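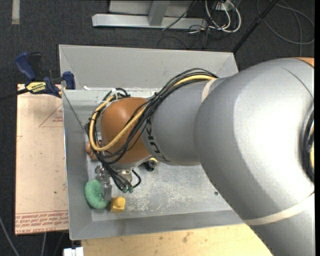 Imogen Bellamy

Home | Build It | Ask Us | Clubs

Teaching a Big Arm to Pick Up Small Stuff

At our shared workshop in Bloxham, we have a robot arm called Walus. It's strong enough to make grown-ups stand well back. Its job is to pick toys out of a metal bin. You could do this when you were a baby, and you didn't even need a power cable.

So why is it hard for Walus?

Start with your own hand. When you grab a sock from under the bed, your fingers feel the sock, your arm knows where it is, and your brain does the sums without telling you. A robot gets none of that for free. Somebody has to add it, one piece at a time, usually while missing dinner.

The metal gripper is the hand. Ours can pinch, and that's the whole list. A green ring is a kind thing to pinch, with a hole in the middle for a finger to go into. A little yellow block with a knob on it is less kind. And anything lying close to the wall of the bin is a pest, as the gripper needs space to get its finger down the side.

The bin has sloping walls, so things tend to slide back to the middle. Tend to. Toys haven't read the plan.

Then there are the cables. Power and messages have to reach the far end of the arm, and every time a joint turns, the cables have to bend with it. Too tight and they pull. Too loose and they snag. We leave big loops and hold the bundle together with ties. Ruth Cheetham did ours, and she would like you to know it took her 5 evenings.

We also clamped the bin. If a heavy arm bumps a light bin, the bin goes for a walk, and now every toy is in a place the robot doesn't expect.

In March we gave Walus 20 tries at the ring. It got nine. Ruth called this "nearly half," and she's right — but I wouldn't hire it to clear the table.

Try being the robot yourself. Put three small toys in a baking pan, shut one eye, and wear oven mitts. Pick up the toys with one hand. Now do it 800 times without getting bored. That last part is where Walus beats you.

This site uses cookies. The kind you can't eat, sorry. OK | Settings

Contact the workshop | Back to top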